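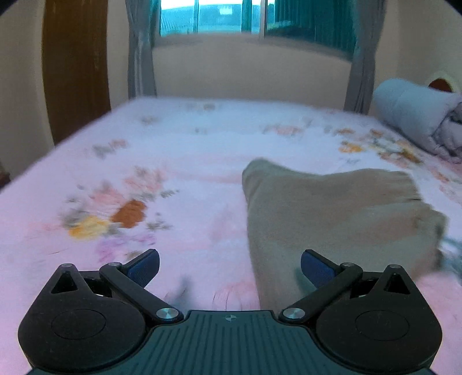 An afternoon at the Fuvia open day

Those of you who put your names down in June for the Getano visit will know that it very nearly didn't happen, what with the bus and then the mix-up over which gate we were meant to use, but we got there in the end and I am so glad we did. The Fuvia project had opened its doors for the whole of Sunday, and our party was booked in for the half past two session, with a cup of tea first (and a very decent ginger cake, thank you to whoever baked it).

I had expected rows of machines behind glass, I suppose, and a man with a pointer. What we got was far more homely. The team at Fuvia want robots to learn the ordinary jobs of a house, and the way they go about it is to have a person do the job first, holding a gripper in the hand with two fingers that open and close, and a camera on it that sees what the fingers are up to. All of that is saved and later used to teach the robot arm. So the people showing us round were doing housework, more or less! The job for our session was cloth: picking it up, folding it, laying it down again, and then mussing it up and starting over.

We were told that 446 goes at the folding had been recorded before our visit, and that 257 of them had been kept for teaching. The rest were put aside for one reason or another, sometimes only that the person had fumbled and let go too early. Several of us were pleased to hear that the fumbles are looked at as well, and that there is a separate pile of them, which goes by the name of Drirno, though I never did find out where that came from.

Then came the part everyone had been waiting for, when visitors could have a turn. It is harder than you would think. You want to help with your other hand the whole time, and you mustn't. I got hold of a corner at my third try and felt as proud as if I'd won something at the show.

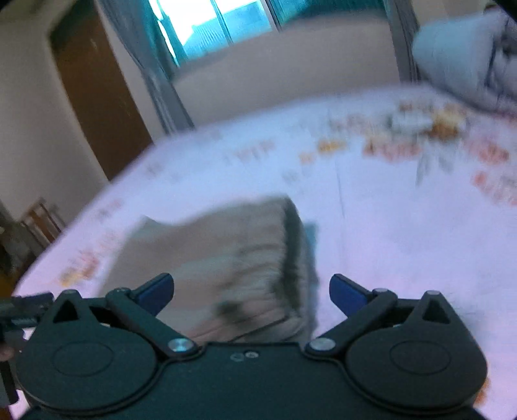
Ní Bhriain said afterwards that she had gone in quite sure she would dislike the whole business, and had come out wanting one of the things for her own airing cupboard, but that she would still like to know who is going to mend it when it goes wrong. It was a fair point and it kept us going most of the way home. The answer we'd been given on the day was that a robot doing this sort of work by itself in a real house is still a good way off.

Around 164 people came through over the day, so do book early if you fancy the next one. The list will be on the hall table as usual, and there is a step at the side entrance, so please say if you would like the ramp put out.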